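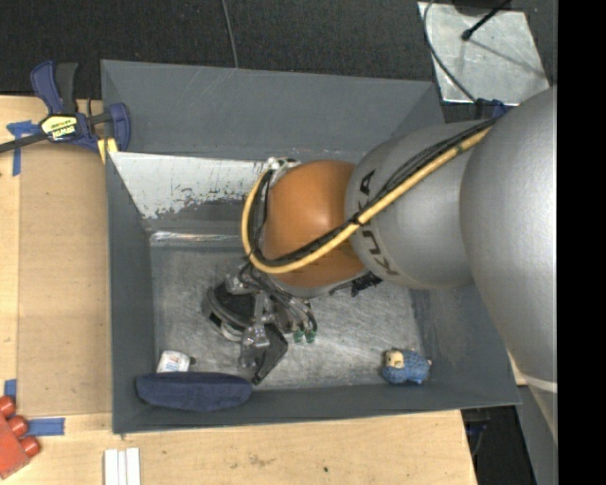
*Bin cell, KUKA reaching in. The sheep is in the corner again.*

**Faulting on the near wall, every time**

**plamine_nights** · December 17, 2024

Looking for opinions before I start taking things apart. The arm picks out of an open gray bin, and anything out in the middle of the floor goes fine. Anything up against the near wall and it either stops on a collision fault or, worse, doesn't. Last night it didn't. It put a finger into the wall, kept pushing, and slid the whole bin along the bench with the clamp still on it. I hit the stop. The sheep was unharmed.

Log says 1,173 picks since the last recalibration and 62 faults. Nearly all of those are wall or corner picks.

---

**tazi_or_bust**

How many clamps on that bin? I see one on the top left. One clamp is a hinge.

---

**plamine_nights**

There's a second one on the far side, behind the arm. You can just see a bit of it. But fair, neither of them is anywhere near the wall I'm hitting.

---

**gripperghost**

It's your hose. Look at how it loops up around the wrist, with the cables tied in next to it. When the wrist rolls to reach the near side, that loop goes tight and your force reading goes to garbage. We had the same thing at Kirnbridge in July and spent two weeks blaming the software, which was very satisfying and fixed nothing.

---

**tazi_or_bust**

Disagree. A tight hose gives you false trips. He's got the opposite, a real hit and no trip. Somebody raised the threshold to make the false ones go away.

---

**plamine_nights**

...I may know somebody who raised the threshold.

---

**tazi_or_bust**

There it is.

---

**gripperghost**

So there WERE false trips. From the hose. I'll take my half of the prize now.

---

**dandach_dan**

Can we talk about the part where it shoved a bin across a bench? Put the threshold back tonight, before you touch the hose or anything else. I don't care if it faults 3,706 times before breakfast. Ours at Dandach got loose from its bin once and the next thing in its path was a monitor. It could have been a hand.

---

**gripperghost**

Nobody's hand should be in there with it running.

---

**dandach_dan**

Nobody's hand should be in a lot of places.

---

**plamine_nights**

Threshold's back where it was. It has faulted twice since I sat down to type this. Redoing the hose tomorrow with more slack, and I'll move a clamp to the near side if I can find a spot the arm doesn't want.

---

**tazi_or_bust**

Re-check where the bin is before you run anything. It moved, remember? Your wall isn't where the program thinks it is.

---

**plamine_nights**

I had not thought of that. Going back in.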